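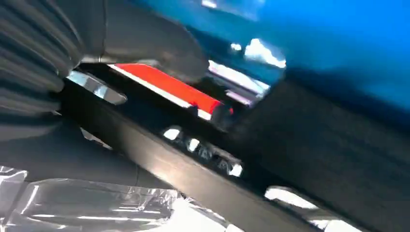 Close work with the Flanix wrist camera: gray ribbed finger, red card-like piece, blue surface behind.

Flanix Wrist Kit for demo recording

I'm Erick Temba, and I put these kits together at Ullis. If you're gathering examples to train an arm on pick and place work, you already know the overhead camera misses the last inch. Flanix rides on the wrist and keeps recording right through the grab, blur and all (please don't throw the blurry clips out before you've trained on them!).

What you get in the box:
2 wrist cameras, one per arm
6 mounting screws and the little driver to go with them
4 m cable, with clips
One roll of floor tape
A license for Odera, our recording software

Odera starts a new episode when you tap the foot pedal and ends it when you tap again. The pedal is sold separately - sorry, I lost that argument. Camera video and joint positions go into the same file with one clock, so you won't spend your evening lining them up. If you fumble a pick, keep the episode and mark it as a miss. I like having a few of those in every set.

My own routine is pretty plain. I tape out a work area, run a batch with things placed inside it, then shift them and turn them before the next batch. My last set came to 548 episodes and I'd still like more with shiny stuff in it. Glare is hard on these models, so go ahead and leave the plastic wrap and the glossy boxes in! 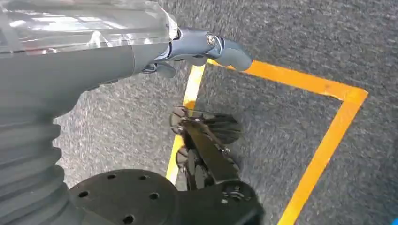
Wrist view over a taped work area on gray carpet.

Will it fit your arm? If you have a Bolten wrist, yes, straight out of the box. For anything else, send me a drawing of the bolt pattern and I'll tell you if we have a plate for it. Set the camera angle once, tighten it down, and leave it alone until the whole set is done. I bumped mine halfway through a set in July and ended up recording the first half over again.

Spare cables and extra tape are on the parts page. Kits are built to order, and orders in before 2 p.m. go on the bench the same day.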